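Lecture 9: What a learned policy does and doesn't tell you
Robot Software, spring term
Notes by Lourenço Veloso, posted Friday, April 10, 2020

Reading before class: the Carrilho notes on action chunking, sections 2 and 3. Skip the results table. I'll say why below.

1. Where we left off

Last time Rodrigo Henriques walked you through the classical stack: detect, estimate pose, plan, execute. Many of you came away thinking it was old-fashioned and that a network from camera to joint commands would clear it all away. I'd like you to be slower about that. The stack fails in places you can name. When the end-to-end policy fails, you get a video of an arm stopping in the wrong spot and a loss curve that looked fine.

2. Success rates

A demo report will say 19 out of 20. Ask the following.

Who reset the objects, and to what tolerance?
Was the checkpoint picked on the same trials that were reported?
Did a timeout count as a failure or as a retry?

The first version of our Weser evaluation script got the third one wrong. Retries were silently merged into one episode, and we believed the number until July. The fixed script is in the course folder. Read the diff.

3. Cloth and two arms

Rigid objects flatter a planner. A doll-sized bed is a good test because it mixes both kinds: the wooden headboard and footboard can be treated as boxes for collision checking, while a quilt, a ruffle or a fabric tie has no pose in the sense we used in Lecture 2. You can fit a mesh to it. I have yet to see one that stayed right after contact.

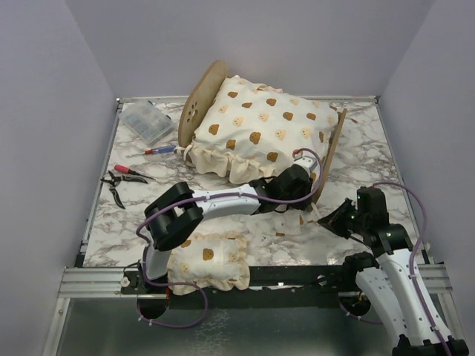 The usual answer is to skip the state and learn from demonstrations. Fine, but two things get swept under the rug. Coordination between arms is learned only as far as the demonstrations vary it, so a policy may simply be replaying one operator's timing. And self-collision checking still has to live somewhere. In Siseck it sits below the policy as a velocity filter, so the policy asks for one motion and the arm makes another. Log both. Skallullow logs only the request, and its plots are useless for debugging.

4. For next week

Take the Siseck logs and plot requested against executed velocity for each wrist. Mark every stretch where the filter was active. Then tell me whether you still believe the policy was doing the work. One page, no videos.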